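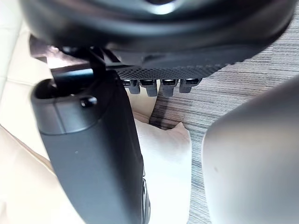

Itell Grasp Planner, release 3: review

Ottilie Frei asked me to look at this planner for our Nadstead site, where we do household tidying with a two-armed robot. I've had it running for 18 days. It replaces the Ruchti stack we'd been using, and the licence covers the perception module, the arm planner and a log viewer called Devon.

Setup took an afternoon. The hand model loads from a single file, but the wrist camera calibration is fussy and I had to run it twice before the reprojection error settled. The manual has the sign convention for the wrist roll axis wrong.

Perception

Segmentation on the wrist stream is good at close range. It masks the hand's own fingers out of the view properly, and the old stack never managed that. Plain floor in the gap between the fingers is labelled as floor with no false grasps proposed. Wood grain used to give us phantom edges.

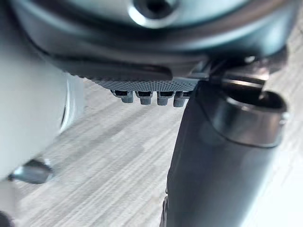

Wrist camera view, grip pad and pegs in focus, wood-grain floor behind.

Soft goods are weaker. A white cushion against cream upholstery gets a ragged mask, and the planner lowers its grasp score to match. Darker colours are fine. Veronika Bachmann, who maintains our perception code, got cleaner edges by turning the contrast prior up by 25 per cent, at the cost of slower frames.

Planning and control

Typical plan time for both arms was 300 milliseconds on our desktop. Arm-to-arm collision checking is on by default. Approaches to low furniture are conservative, and the hands hold short of the front edge until the head camera and wrist cameras agree on where it is. You can shorten that wait in the config file. I left it alone.
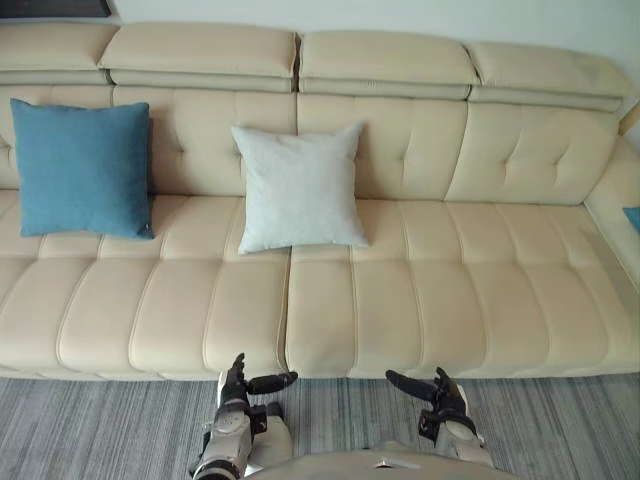 Log viewer

Devon lines up the camera streams with the joint data and scrubs smoothly. Export is CSV only. It crashed on me when I opened a log from the previous release, and Itell says a fix is due in August.

I'd buy it for the planner and the self-masking. If most of your work is pale fabric on pale furniture, ask for a trial licence first.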